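Keeping the Heat Out: Notes for Residents Before Summer

The warm weather came early to Kavgate this year, and the building office has already had its first calls about hot apartments on the upper floors. Most of what follows is old news to people who have lived here a while. New residents on the west side may want to read it through.

Glass is where most of the heat gets in. The walls of the tower hold up well, but a window that faces the afternoon sun will warm a room quickly, and the air conditioning then has to work against it until late in the evening. Closing the curtains before the sun comes round to your side makes a real difference. If you wait until the room already feels hot, much of the heat is inside. 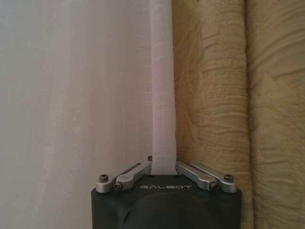
Many apartments still have the two layers that were fitted when the building opened, a sheer one next to the glass and a heavier one on the room side. You can use the sheer alone in the morning and pull the heavy one over it after lunch. If you have taken the heavy curtains down, the office has spare sets in storage. Ask Hinata Honda at the front desk, and bring your window measurements with you.

Ryota Iwasaki on the 14th floor kept a notebook through the second half of May. He left his living room curtains open one week and closed them from noon the next. His cooling cost for the open week was 77 dollars and for the closed week it was 50. He says the weather was much the same in both, though he admits he was out of the house more in the second week. We pass the figures on as he gave them.
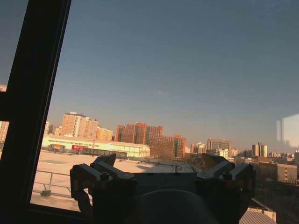
The city from a window, with sun on a nearby rooftop.

Window cleaning starts this month. Hirose has the contract again and will work down from the roof, beginning on the west side. Please keep windows shut and latched on the day the crew is on your side, and move plants and anything breakable off the sill. A notice will go up in the elevators 2 days ahead. The crew does the outside only – the inside of the glass is up to you. Warm water with a little dish soap is fine. Do not use a razor blade on the glass, even for old tape marks.

While you are at it, check the rubber seal around each window. A seal that has gone stiff or pulled away at a corner lets in warm air in summer and cold air in winter. Repairs are free if you report them to the office. Last year Somard replaced 122 seals in the building, most of them on the upper floors where the wind is stronger.

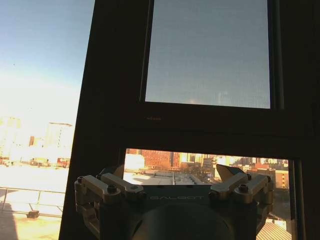

Some residents have asked about stick-on window film. The house rules allow clear film and light gray film. Mirrored film is not allowed, as it throws glare into the buildings across the street. Put in a request before you buy anything, and keep the receipt. Dunix, the hardware store on the ground floor, stocks both permitted kinds and will cut them to size.

Last, a word on washing sheer curtains. Dust builds up in the weave and turns them dull. Take out the hooks, wash on a gentle cycle in cool water, and hang them back up while still damp. They dry straight and need no ironing.

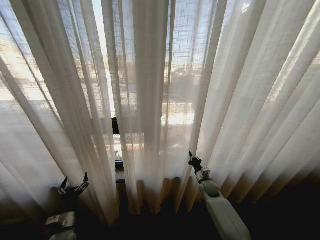

Heavy curtains should go to a dry cleaner unless the label says otherwise. The laundry room machines are too small for them, and we had one break down last summer from overloading.

Questions about any of this can go to the front desk or in the box by the mail room. The next newsletter will cover the parking changes and the new hours for the roof deck.

Posted 6/2/19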